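Why Does Metal Feel Colder Than Wood?
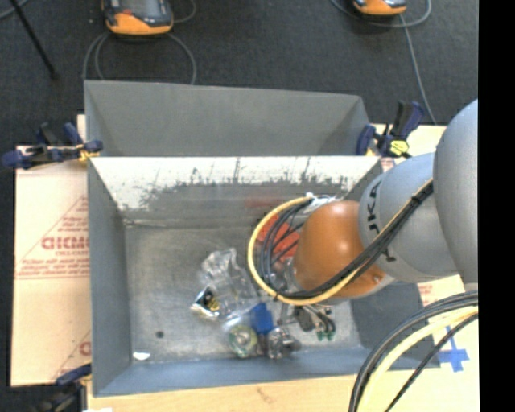
Why does a metal spoon feel colder than a wooden one from the same drawer?

Because metal pulls the warmth out of your fingers much faster than wood does. Both spoons are at the same temperature, but your skin can't tell!

Try it now if you like. Touch a table leg, a door handle, a book, a saucepan. If they've all been sitting in the same room overnight, they are all as warm as each other, even though your hand will swear that the saucepan is the chilly one. Your skin isn't a very good thermometer. What it notices is how quickly heat is leaving you, and when heat rushes out in a hurry, your brain shouts "Cold!"

Heat always travels from warmer things to cooler things. Your hand is warmer than the room (most of the time), so when you grab something, heat flows out of you and into it. In metal, the heat zooms away from the spot you're touching and spreads right through, so there's always room for more to follow. Scientists call metal a good conductor. Wood is a poor conductor, or an insulator. The little patch under your finger warms up, the heat stays put, and soon it feels quite cosy.

Wool, cork and feathers are insulators too, and they have a brilliant secret: they're full of tiny pockets of air. Air is terrible at passing heat along, so a woolly jumper full of it keeps your own warmth close to you.

The butter race

You will need a metal spoon, a wooden spoon, a mug, some butter and a grown-up to pour the hot water.

Stick a small blob of butter near the top of each handle and press a dried pea into each blob. Stand both spoons in the mug, ask your grown-up to fill it halfway with hot water, and watch for 5 minutes. Which pea slides first?

When Liên Lò tried this with her class, the pea on the metal spoon set off after 2 minutes, and the other one was still sitting there at home time!

Now a puzzle to take away. On a baking hot summer's day, would a metal slide in the sunshine feel hotter or cooler than a wooden bench beside it? Think about which way the heat is going this time.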